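Watched four hours of the regional assembly debate on the Skulmont ferry so you don't have to. A thread, with snacks, because I needed snacks.

Quick background if you live somewhere with bridges. Skulmont is the island end of the crossing. Rathjen is the mainland end. The boat is the Orka, she's older than my car and my marriage put together, and the contract to run her is up for renewal.

The governing party wants to hand the next contract to Gatar, the same company that runs her now. The opposition wants the region to take it back in house. Both sides claim they're the only ones who have ever stood on the car deck in December.

I have stood on the car deck in December. I did not see any of them.

OK so the debate. It opened with the transport minister saying the service was "on an even keel." Groans. Somebody on the opposition benches shouted that it was more like a sinking feeling. Louder groans. We were four minutes in.

I counted the boat jokes because I'm that kind of person. I stopped when the leader of the opposition accused the minister of "missing the boat on missing the boat." I had to pause the stream and walk the dog.

Anyway, the actual news, which came about halfway through when I'd guess half the audience had wandered off — the petition from the island has 3,262 signatures. The threshold to force a full vote is 2,000. So there's going to be a vote whether the minister likes it or not.

And he did not like it! He spent a good ten minutes explaining that a petition is "a conversation starter." Sir, the conversation has been going on since my kids were in diapers.

What bugs me is how the cancellation numbers get used. Gatar counts a sailing as "delivered" if it leaves on the day it was meant to. Leave Rathjen at 11 at night when you were due out at noon? Delivered. Everyone on that boat missed their hospital appointment, but sure, delivered.

The opposition had that right there on a plate and asked one question about it. One. Then they went back to the jokes.

Also, can we talk about the replacement bus? There is a replacement bus. For a ferry. It takes you to the other harbor, where the other ferry is also not running. I've ridden it twice and both times the driver apologized before I'd even sat down.

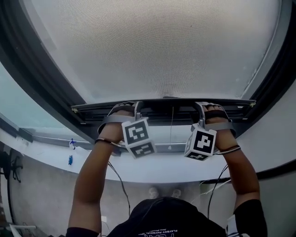
One islander replied to an earlier post to say I'm being too easy on the opposition, that they ran the transport department themselves for five years and signed the first Gatar contract, and that the late sailing rule was in that one too.

Fair point and I should have put it in. Yes, the "delivered" wording goes back to the first contract. Both parties have had their hands on this thing. It does explain why there was only the one question.

It also makes the in-house plan harder to judge, because so far the plan is a leaflet. I have read the leaflet. It has a nice photo of the Orka on a calm day and a paragraph about pride.

What I want to know is who pays when she breaks down. Under the current deal it's Gatar up to a cap and the region after that. Under the leaflet it's — well, the leaflet doesn't say. I wrote to my member and got back a letter thanking me for my interest in bus services.

To be fair to the minister (ugh) he did commit to one thing on the record. The draft contract gets published before the vote, with the penalties section included. Last time they blacked that part out and we all got to read a lovely set of rectangles.

Best speech of the day came from the back row, from the member for the north end of the island, who hardly ever gets up. No jokes at all. She just read out the messages she'd had from people stuck at Rathjen overnight. A guy with a van full of seafood. A couple trying to get to a funeral. You could hear the room go quiet.

Then the next speaker stood up and said he hoped we could all "steer a course toward agreement." I threw a pretzel at the screen.

Where does this leave us? The governing party has a majority of 5. Three of their own members have coastal seats and at least two of them looked pretty miserable yesterday. If three of them switch, the contract goes down, and that's a real possibility in a way it wasn't before Christmas.

My guess — and I've been wrong plenty — is that they'll offer a shorter contract with tougher wording on late sailings, the coastal members will say they won it, and Gatar will keep the boat. I'd probably take that if the wording is any good. I'd also like a working heater in the passenger lounge, but let's not get carried away.

If you signed the petition, go write to your member as well. Paper letter if you can stand it. They do keep a pile.

And if you have a story about being stranded at either end, send it to me this week. I'm putting together a list to hand in before the draft comes out. Tell me the sailing and how late it was, and if you got a voucher for the harbor cafe, tell me whether it was open when you tried to use it.

Dog wants out again. More when the draft lands.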